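Hevilura Workshop Notes
Home > Workshop > Wood > Drawers

Drawers that stick, drop or rattle

These notes cover plain wooden drawers running on wood, with no metal slides. The same faults turn up in kitchen units, chests, tool cabinets and the small boxes kept on a desk for pens and cutlery. Most can be put right with a pencil, a candle, a sharp plane and an hour of patience. Drawers on ball-bearing slides are a separate subject and have their own page.

Finding the fault first

Do not plane anything until the fault has been found. A drawer that binds has a high spot somewhere, and it is seldom where the hand feels it.

Take the drawer out and empty it. Scribble along the top and bottom edges of both sides, and along the outer faces, with a soft pencil. Put the drawer back, open and close it ten times, and take it out again. Where the pencil has been rubbed to a shine, the wood is touching. A clean stripe along the whole of one bottom edge is normal wear. A short bright patch is the high spot.

Repeat with the drawer loaded. A drawer that runs well empty and badly full usually has a bottom panel that sags onto the rail beneath.

Check the opening as well. Measure the height at the left, the middle and the right, then the width at the front and the back. The carcass should be the same width throughout or very slightly wider at the back. If it is narrower at the back, the drawer will tighten as it closes and no amount of wax will cure it.

Measure both diagonals of the drawer. If they differ, the drawer is out of square. Old glue joints can often be eased with a little warm water and a mallet with a padded face, then reglued under clamps with the diagonals checked again before the glue takes.

Damp and season

Wood swells across the grain and hardly at all along it. A drawer side 150 mm deep will gain a millimetre or more between a dry winter room and a damp autumn one, depending on the species. The width of the drawer from left to right changes very little, as the front and back run with their grain in that direction.

Two rules follow.

Drawers that stick in damp weather should be left alone until they have spent a fortnight in a heated room. Planed when swollen, they will rattle for the rest of the year.

New drawers made in winter need more headroom than new drawers made in summer. Allow 2 mm above the sides in winter and 1 mm in summer for a drawer up to 150 mm deep. Below 80 mm, half of that will do.

If a chest stands against an outside wall, pull it forward by the width of two fingers. Air needs to pass behind it. A sheet of paper taped to the back of the carcass will show whether damp is getting in: it cockles within days if it is.

Waxing the runners

Plain candle wax is adequate. Rub it on the bottom edges of the sides, the rails they run on and the kickers above them. Do not heat it in. Work the drawer in and out until the drag falls away, then brush off the crumbs.

Beeswax on its own is too tacky for runners, particularly in a warm room. Mixed with paraffin wax it behaves well. The hard sticks sold by Kustero are a blend of this sort and last longer than a candle, though the difference is small on a drawer opened twice a day.

Avoid the following:

Cooking oil. It goes gummy and collects dust.
Soap. It is the traditional remedy and it works for a time, but it draws moisture and can rust nearby nails.
Spray silicone. It runs well and then prevents any later finish or glue from sticking.

One waxing a year is sufficient for most drawers. We kept a tally on a test drawer in the Bilberg workshop, loaded with 3 kg of screws. With candle wax the drag was noticeable again at 1,824 openings. With the Kustero stick we stopped at 2,000 with no clear change. One drawer proves little, and a different timber may well give different figures.

Planing a high spot

Sharpen first. A blunt iron tears the end grain at the joint and leaves a worse surface than the one being removed. A 1,000 grit stone followed by a 4,000 is fine enough for this work. Finer stones do no harm and save no time.

Clamp a board to the bench so that it overhangs, and slip the drawer over it so that the side is supported from within. Unsupported sides flex under the plane and the cut comes out hollow.

Set the plane for a thin shaving. Take two passes on the marked patch, pencil it again, and test. Work from the ends towards the middle so as not to split the corners. On the bottom edge, remove as little as possible; this edge carries the load, and whatever comes off it also lowers the drawer front.

For small drawers, a strip of 120 grit paper glued to a flat offcut is easier to control than a plane. Rub the edge along the strip instead of taking the strip to the edge.

Worn runners

A drawer that drops at the front as it opens has worn sides, worn rails or both. Lay a steel rule along the bottom edge of the side and hold it to the light. Wear appears as a long shallow dip, deepest towards the back.

Up to 1 mm, fill the dip with self-adhesive nylon tape or a strip of hard veneer. Above that, plane the edge straight and glue on a slip of close-grained hardwood — beech, maple or pear — a little thicker than needed. Bring it down to size once the glue has cured. Do not use pins. They work proud and score the rails.

Worn rails can often be unscrewed, turned over and put back. If they are glued, inlay a strip along the worn track.

Rattle and side play

Side play of 1 mm in total is comfortable. More than that and the drawer will rack, with one front corner moving ahead of the other until it jams. Wide, shallow drawers are the worst for this. Glue a strip of veneer to the carcass on each side, at the back half only, and wax it.

Do not use felt in a kitchen. It holds crumbs and grease.

Stops

A drawer without a stop will one day come out onto the floor. The simplest stop is a small wooden turn-button screwed behind the front rail. Turned crosswise, it catches the drawer back; turned in line, it lets the drawer out for cleaning.

For closing, glue two small blocks to the rear of the carcass. Push the drawer in until the front is flush, mark the position from behind, and fit the blocks to the marks. Set both at once or the drawer will close on one corner.

Smells and stains

Stale drawers should be emptied and stood in moving air for two days. Wipe with a damp cloth and a little white vinegar, then dry at once. Leave the inside bare or seal it with shellac. Linseed oil in a closed drawer smells for months and can mark linen. Rags used with it must be laid flat outdoors to dry, never balled up in a bin, as they can catch fire unaided.

Dark and light timber together

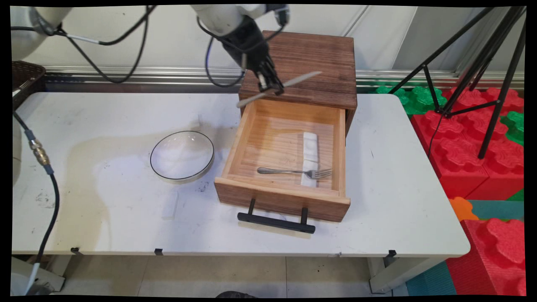 Bilberg, October

A dark, strongly grained case with a honey-coloured drawer shows wear at the join sooner than a cabinet all of one shade. Use clear wax only on such pieces. Brown wax is picked up by the pale sides and will not wipe off. Clean the two parts with separate cloths, and leave the drawer out until the case is dry.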